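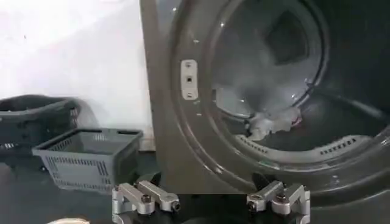
Deolinda Amaral wrote:
> Mine came out of the Imdale washer-dryer with the creases set hard. Is 48 minutes too long for a small cotton load?

For one or two pieces, yes. I would halve it and check. A single cloth left at the bottom of a big drum bunches up and dries unevenly — add a couple of dry towels so that it tumbles.

With the machine off, wipe the rim and the row of slots along its lower edge. Lint collects there first. Look at the strike plate too: two screws, top and bottom, and both should be tight. A loose plate gives a poor latch.

Spin at 700 for cottons you mean to iron. I keep 2000 out of it altogether.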